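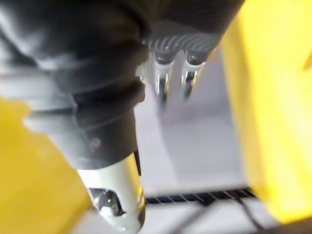
Minutes, Trutlow Missile Site Preservation Group, 25/11/2022

Chair: Alvar Nyberg. Quorum met. Minutes of the June meeting approved with one correction: the Briltidley site was a radar station and never held missiles, whatever the brochure says.

**1. Blast door**

Godik has quoted $3,000 to free the hinges on the lower blast door. The quote doesn't say what happens if the hinges won't free. Nyberg asked for this in writing and got a phone call. Members doubted that a firm that has looked at the door once, by flashlight, can promise a finish date. No money to be released until there is a written scope.

**2. Crew logbooks**

Abera offers to scan the logbooks for $600 and wants to keep copies for its own website. Several members asked what "own website" means, as the address on the letter doesn't load. Former crew members are named on nearly every page and haven't been asked. Deferred.

**3. Claim of a 1960s fuel spill**

A visitor has sent in a four-page account of a propellant spill at the site. It gives no source, gets the number of launch crew wrong and puts the fuel and oxidizer tanks on the same side. It may still have something in it. Nyberg will check it against the maintenance sheets we hold. It is not to go in the newsletter before then.

**4. Tours**

Proposal to raise the group limit from 10 to 50. The argument was that Briltidley does it. Briltidley is above ground and has three exits. Motion failed.

**5. Other business**

The sump pump is "fixed" again. Log to be kept by the ladder, with initials.

Actions: Nyberg to write to Godik and Abera, and to report on item 3 at the next meeting.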